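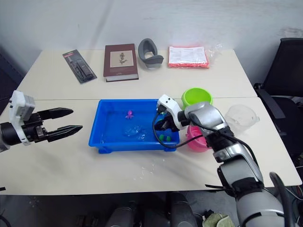
Issue 14, page 3

Home | Projects | Reports | Grants | Contact

Progress report: Dasance upholstery plant, second half of the grant period
March
By Samran Kaewsai, project lead, Ruiz-Ortega Seating
Prepared for the Fidus manufacturing fund

The new cutting hall at Dasance is in use. The first chair covers cut there went to the sewing line in the second week of the month, three weeks later than the schedule we sent you in the fall. The delay came from the floor. When the old linoleum came up, the slab under the north bay was out of level by more than the cutting table supplier would accept, and we had to grind and patch before the tables could be set.

Building work

All the walls, the dock door and the sprinkler lines are done and signed off. The hall adds 2,456 square feet to the plant. Lighting is finished except for the row over the fabric racks, where the fixtures arrived with the wrong mounts. The electrician has the replacements and will put them in during the next early shift, before 6 a.m., so we don't have to stop cutting.

The break room has not been started. We moved it to the end of the job when the floor repair ran over, and the crew is still using the old one across the yard.

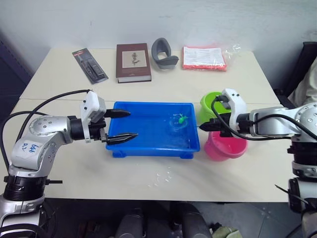

Output has gone up more slowly than we planned. We cut 605 cover sets in the first full week, against a target of 2,000 a week by the end of the grant. Most of the gap is in sewing. The cutters can already go faster than the line can take, and on several afternoons they were moved over to trimming and bagging. Ozan Bozkurt, who runs the sewing floor, has asked for a second supervisor on the late shift before any more machines are added, and I agree with him.

Scrap is down on plain fabrics. It is not down on stripes, where the pattern has to match across the seat and the back. We are still cutting those the old way.

Hiring and training

Eleven of the fourteen jobs in the agreement are filled. Two of the open ones are for sewers with leather experience, and we have had few applicants. We have started training two of our own people on leather scraps, with the idea that they move up and we hire behind them. The third opening is in maintenance – an offer is out.

Cunon, our largest customer, has confirmed an order for 300 dining chairs as a first run from the new hall. Delivery is in two lots. The frames are here and the foam is on order.

Budget

The floor repair used up the contingency line. We are not asking for more money. We would like to move what is left in the signage line into training, and the request form is attached to the copy sent to your office.

Next period

Finish the lights and start the break room. Fill the three jobs. Ship the first Cunon lot. The next report will give the weekly cutting and sewing numbers side by side, as Fidus asked after the last visit.

Comments (3)

dockside_ray: Is the yard gate going to stay on the north side? Trucks are still backing up onto the road around 7 in the morning.

M. in shipping: Good to see the dock door finished. The old one stuck all winter.

Patty: Are the leather jobs open to people from outside the county? My sister sewed car seats for nine years.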